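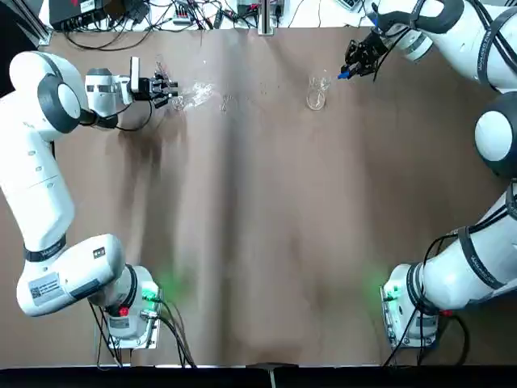
## 3. Table covering and drinkware

Our part of the Edside project was the table surface. The question was which covering works best under clear cups and glasses, which are hard to see and easy to knock over. We compared brown paper, a cotton cloth and the bare tabletop.

The paper came from Hokell in a 17 meter roll and cost less than the cloth. It goes down in one piece. It creases as soon as anyone leans on it, and the creases stay. We tried ironing one sheet on low heat and it helped a little, but the folds from storage were still there the next morning.

### 3.1 Clear items on brown

A clear item on a plain brown surface shows up mostly by its reflections. A plastic cup on its side gives long pale streaks along the rim and body, and these are easy to find from a chair. A glass standing upright shows at the rim and sides. Small or thin transparent pieces are the weak point – they glint from one angle and vanish from the next. Anything with a strong color, such as blue, was found right away on all three surfaces.

We logged 451 placements in January. Over 200 of them were on paper. The cloth hid the thin pieces worse than the paper did, and the bare top gave too much glare near the window.

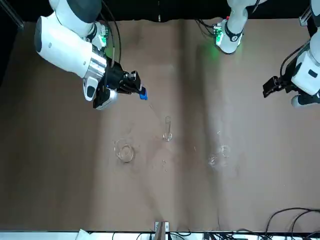
Aurelia Stanciu wrote in the margin of our draft that the creases should be treated as a variable of their own, and that a fresh sheet and a week-old sheet are two different surfaces. She also asked for the paper weight, which we had left out.

We agree with the first point and have split the paper results into new and used sheets in Table 4. The weight is not printed on the roll. We have asked Hokell for it and will add it to the appendix.

### 3.2 Still to do

- Repeat the glare test with the blinds down
- Replace the sheet after each session, and note the time of day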